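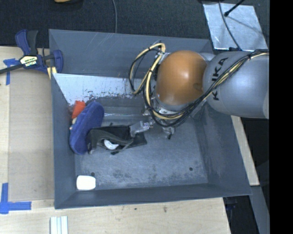 Killian Gilbert
Music writer, kids' pages

How does a song get onto a vinyl record?

Quick one today, lots to get through.

Got a record at home? Ask a grown-up first, then hold it by the edges. No fingers on the shiny part! Tilt it under a lamp. See the lines? On each side it's really one line. One long, long groove, going round and round from the outside to the middle. Like a snail shell, but flat.

The song is in the groove. Well, the shape of the song.

OK so what is sound? Wobbles. Hit a drum and the skin wobbles, the air next to it wobbles, then your eardrum. Fast wobbles make high notes. Slow wobbles make low ones. Put your hand on your throat and hum. Feel it? Wobbles.

Now the record part.

First the band records the songs, mostly on a computer these days. Then the finished music goes to a cutting engineer. Great job title. The engineer puts a smooth, blank disc on a special turntable, called a lathe. A tiny sharp point sits on top. Music plays, the point wobbles, and it cuts a wobbly groove as the disc spins. Loud drums make big wiggles. A whisper makes teeny ones.

You can't sell that disc, its too soft. So it gets a very thin coat of metal. Peel the metal off and you have a backwards copy, with ridges where the grooves were. That gets used to make stampers. One for side A, one for side B.

Then comes the squashing! A warm lump of plastic, sometimes called a biscuit (don't eat it), goes in the press with a paper label on the top and bottom. The stampers squeeze. The plastic spreads out flat and fills in all the ridges. Cool it down, trim the edge, done.

My favorite local band, Nullville, had 300 copies made of their first album. Their singer, Mathias Lüthi, played me the test copy in December. A test copy is for checking. He heard a click in song two, so they had to wait for a new stamper. He was pretty grumpy about teh wait. The album has 17 songs, so they needed two discs. Long songs need more groove, and there's only so much room.

And playing it? Same thing in reverse. The needle rides along the groove and wiggles. The record player turns the wiggles into electricity, the speaker turns that into wobbles in the air, and there's your song again.

Try this: next time a record is playing, turn the volume all the way down and put your ear near the needle (don't touch). You might hear a tiny, tinny version of the music coming right off the disc.

Words to know
Groove: the long line cut into a record
Lathe: the machine that cuts it
Stamper: the metal plate that presses the plastic

Next time: why guitars have holes. Some of them anyway.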